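Handheld gripper: fingers slip on knit fabric, fold data too noisy to use

Posted by Deolinda Falcão in Home Builds
4 comments | 3 shares

I am building a pair of handheld grippers at home to record folding demonstrations for a small arm. The printed body and fingers are from the Caldeira plans, scaled to fit a Watinex servo. The camera sits behind the fingers and looks forward over them. The task is folding tops on a bed and adding them to a stack.
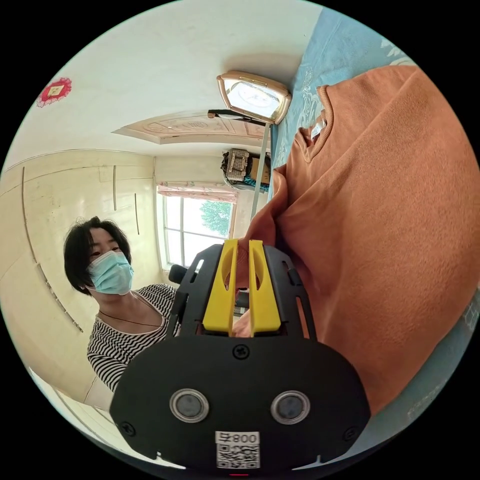 Working at the collar of the orange sweater.

Two problems. First, on ribbed knit the fingers close fully and then lose the fabric when I lift. Thin cotton is fine. Second, the finger opening I log does not match what the video shows. The log says closed while there is still a visible gap, and the error grows over a session. Sampling is at 200 Hz. I have recalibrated 3 times with the same result.

Is this one fault or two? I would like to avoid reprinting the fingers, as each pair takes most of an evening on my machine.

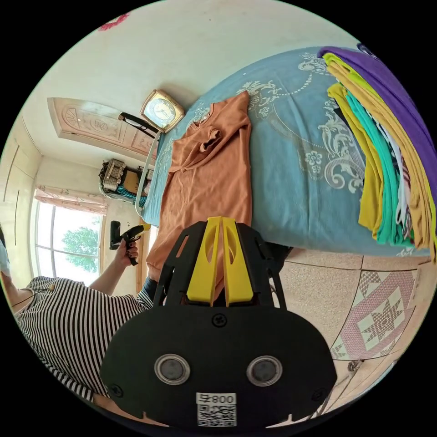

The fingers are bare plastic on the inside faces at present. I tried a rubber band around each one. It held the knit better but rolled off the tip whenever I slid under a hem. Linkage screws are tight. The firmware is stock apart from the logging rate.

Stitby

Two faults. Treat them separately.

Slip: bare printed plastic has very little grip on knit. Bond a 1 mm silicone strip to each inside face and stop it short of the tip, so the leading edge still slides under a hem. Clean the plastic with alcohol first and leave the adhesive overnight. No reprint needed.

Drift: you are probably logging motor position, which ignores flex in the linkage. If the plastic creeps under load, the offset will grow through a session and calibration at the start won't hold. Put a small printed marker on each finger and measure the opening from the video. If you must keep the motor reading, close the fingers on a spacer of known thickness at the start and end of each take and compare.

Plusano

just use stronger springs, worked on mine

Watch_the_gap

Stitby is right about the strips. I would not add spring force until they are on. More closing force bends the fingers further and makes the drift worse.
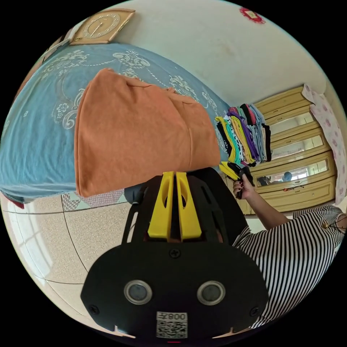 Lighting matters if you go the marker route. Marker detection fails on glare well before it fails on distance. In a bedroom the usual sources are glossy tile and mirrored cabinet doors, and you have both, with the window reflecting off the floor as well. Print the markers on matte paper, draw the curtain, and lock the exposure before each take. Auto exposure will shift every time the view swings from the light blue bedspread to the floor.

Also check the timestamps. If video and motor log run on separate clocks, the two will slide apart over a long session and look exactly like a position error. Tap the closed fingers on something hard at both ends of a recording and compare the offsets. I keep takes under 4 minutes for this reason – short files are also easier to throw away.

Contact | Copyright Home Builds Help | Back to top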